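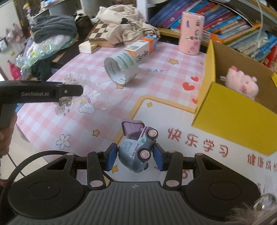

A toy truck with its tipping bed raised.

How does a computer make files smaller?

Clavdale Library Service – Digital Learning for Ages 8 to 12

10 comments
176 shares

Every picture, song, story and game on a computer is stored as a file. Each file takes up space. A short letter to a grandparent takes up very little space, and a long video takes up a great deal. When there are many files to keep, or when a file must be sent to someone over the internet, it is helpful to make the files smaller first. The word for this is compression.

Compression is carried out by software. Software is the set of instructions that tells a computer what to do. Some programs compress files only when a person asks them to. Others do it without being asked, such as the camera program on a tablet when it saves a photo.

What is inside a file?

A computer stores everything as numbers. Each letter in a story has its own number, and so does each colour in a drawing. The smallest piece of information a computer can keep is called a bit. A bit can be either a one or a zero. Eight bits together are called a byte, and one byte is enough to store one ordinary letter of the alphabet.

A page of writing in a school workbook might use around 3,000 bytes. A photo may use more than a thousand times as many, as the computer has to store the colour of every tiny dot in it. These dots are called pixels.

Finding patterns

Most files contain parts that repeat. Compression software looks for these parts and writes them down in a shorter way.

Suppose a drawing has a row of blue pixels, and the computer uses the letter B for blue. Without compression, the row could be stored like this:

BBBBBBBBBB

With compression, the same row could be stored like this:

10B

The second version means "ten blues". It uses three characters in place of ten, and it says exactly the same thing. If the row were 200 blue pixels long, the computer would need to write only 200B. This method is called run-length encoding. A "run" is a line of things that are all the same.

The method works well for simple drawings with large areas of one colour. It does not work well when every pixel is different from the one beside it. A row such as BRGY would become 1B1R1G1Y, and that is longer than the row was to begin with!
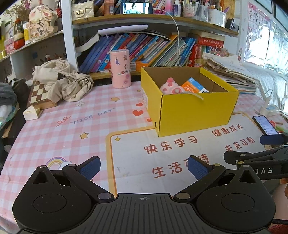
Writing is compressed in another way. A story does not often have the same letter many times in a row, but it does use the same words again and again. The software can make a list of words that come up often and give each one a short code. In a story about a dragon called Skunorden, the name might appear on every page. The software could store the name once, in full, and use the code #1 each time it appears after that.

Here is a sentence from such a story:

Skunorden flew over the mountain, and the mountain shook when Skunorden roared.

And here it is with codes, where #1 stands for Skunorden and #2 stands for mountain:

#1 flew over the #2, and the #2 shook when #1 roared.

The list of codes has to be kept with the file. Without it, the computer would not know what #1 and #2 mean. For one short sentence the list takes up nearly as much room as is saved, or even more. For a whole book, the saving can be very large.

Getting everything back

When a compressed file is opened, the software follows its steps in reverse. It reads 10B and writes out ten blues. It reads #1 and writes out Skunorden. If the new file is exactly the same as the first one, the compression is called lossless. Lossless means that nothing has been lost.

A ZIP file is one kind of lossless compressed file. It can hold a single file or many files together. Homework is sometimes sent to teachers in this form.

Leaving some things out

There is a second kind of compression, called lossy compression. It makes files smaller by leaving out small details that people are not likely to notice. Many photos are saved in this way, in a type of file called a JPEG. Music is often saved in this way too, in a type of file called an MP3.

With lossy compression, the details that were left out cannot be brought back. If a photo is compressed too much, its edges may look fuzzy and square patches may appear in the sky. For this reason, people who work with photos often keep a copy of the first version.

Lossy compression is not suitable for writing. Leaving a few letters out of a story, or a few numbers out of a bank record, would change what it says.

Try it yourself

Draw a grid on squared paper and colour the squares to make a simple picture. A flag or a letter of the alphabet is a good choice. On a different sheet, write each row using run-length encoding, starting at the top. A row with four white squares, two red squares and four more white squares would be written 4W2R4W. Give the second sheet to a friend and ask them to colour a blank grid by following it.

Compare the two pictures. If they do not match, check the code one row at a time. Programmers do the same when their software makes a mistake.

Words to know

Bit – the smallest piece of information in a computer, either a one or a zero.
Byte – eight bits.
Pixel – one of the tiny dots that make up a picture on a screen.
Lossless – compression that keeps every detail.
Lossy – compression that leaves some details out.

Related pages

What is a computer bug?
Why does software need updates?
Choosing a strong password
The Wongsuwan Room: Sunday coding club
Urnon Reading Challenge: science and technology list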